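Review: The Faslow Box, boxed map and document set (Collska)

Posted 20/01/2021

The Faslow Box is a reference set on the decline of one industrial district between the closing of the Aliyu foundry and the end of the city's fire emergency. It is sold to local history readers and to schools. I have used it since October, mostly to check street-level claims in older books about the district, and that use shapes what follows. A reader who wants a narrative history should look elsewhere. There is an introduction, it is short, and it assumes you already know why the foundry closed.

Contents

The set consists of 12 folded maps, five booklets, and an index. All of it ships in a rigid slipcase with a drop-front lid. The maps are reproduced at one scale, with north at the top on every sheet, even where the source sheets were drawn at other scales and turned to fit the river. Collska states this on the lid flap and nowhere else. It should be printed on each map. Rescaling has thickened some lines, and on the sheets made from smaller originals an alley can be as wide as the building next to it.

The booklets cover fires, precinct boundaries, vacant property, transit cuts, and newspaper coverage. The first is the best of them. Each fire is listed by address, date, alarm time, and stated cause, and the compiler keeps the cause as first recorded separate from the cause as later revised. A large share of the entries move from "electrical" to "undetermined," and the printed columns make this easy to follow. Older accounts of the district tend to treat every fire on the eastern blocks as arson for insurance money. The records in the booklet don't settle that. They show where the claim is supported, where it is repeated from a newspaper, and where there is no paper behind it at all.

The precinct booklet is weaker. Boundaries were redrawn twice in the period, and the complaint figures before and after each change are placed in the same table with only a thin rule between them. Anyone copying a row across that rule will get a rise or fall that comes from the map. I found this error in two talks given last year by people who should have read the note, though the note is at the back and set in very small type.

Print and paper

Map stock is uncoated and takes pencil well. Folds are accordion style, with five panels across, and after three months of use the outer folds on the most-used sheets have begun to whiten. No tears so far. Black plates are sharp. The red used for fire marks is slightly off register on the sheet for the market blocks, enough to put a mark on the wrong side of a party wall. I compared a second copy of the set and found the same fault in the same place, so it was likely fixed into the plate.

The slipcase is tight. Booklets have to come out before the maps do, and the index is stored under both, which is the wrong order for the item used most often.

Index

The index is keyed to street names as they stood at the end of the period. Several streets were renamed, and the old names are given as cross-references only if they appear on a map. Names that appear only in the newspaper booklet are missing. To look up a rooming house fire reported on Tanner Row, you need to know beforehand that Tanner Row became part of Stoder Avenue. I worked around this by writing the old names into the margin. It took an evening, and the margin is wide enough.

House numbers are a separate problem. The renumbering on the north side of Stoder Avenue is described in the introduction, but the conversion table is left out. With the table, an address in an old clipping could be placed on the map directly. Without it, you count lots from the nearest corner and hope that none were merged.
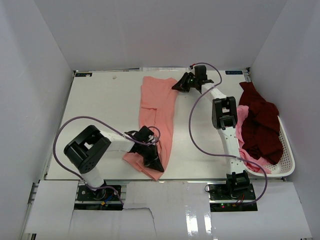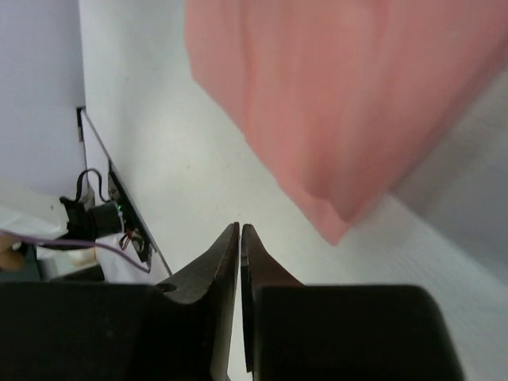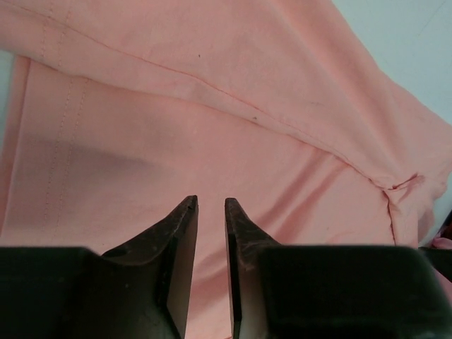 Beca Rosser takes a different view of the index and wrote in after an early draft of these notes went up. The final street names are the right key, she argues, as they are the ones used in the city's own property files, and a reader who goes on from the box to the files will lose less time. She would have the old names in a separate list and leave the main index alone. She also points out that the Tanner Row entry does appear, under the name of the rooming house, which I had missed. I have corrected my margin. My objection stands for the other streets, where no building name is given.

Sources

Each booklet ends with a source list. Citations are complete for the fire and vacancy material, down to box and folder. For the newspaper booklet, they give the paper and the date but no page or edition. This matters more than it may seem. The evening paper ran several editions, and its account of the rail yard disturbance changed between them. The booklet prints one version, without saying which. I checked it against film and it is the late edition, with the crowd estimate already lowered.

Photographs are few and credited by collection. Two are dated only by decade. One of those shows a bus route sign that was in service for a short time and could have been used to narrow the date.

Comparison

The earlier Collska set on the harbor wards had fewer maps and a better index. It also had a ring-bound address table, which I still think is the right format for that kind of work. The Faslow Box has much fuller fire records and better paper. The harbor set is out of print and used copies often lack the table.

Use in class

I have no direct experience here. The teaching sheet included with the school version asks students to trace vacant lots over successive maps, and since the scale is constant that will work on a light table or a window. The market blocks should be skipped for the reason given above.

Faults to report

Collska takes corrections by mail and has issued an errata slip, which covers six items. The register fault on the market sheet is not among them. The precinct table is listed, with a suggestion that the thin rule be read as a break in the series. Owners of the first printing have to ask for the slip, and mine came folded inside a catalog.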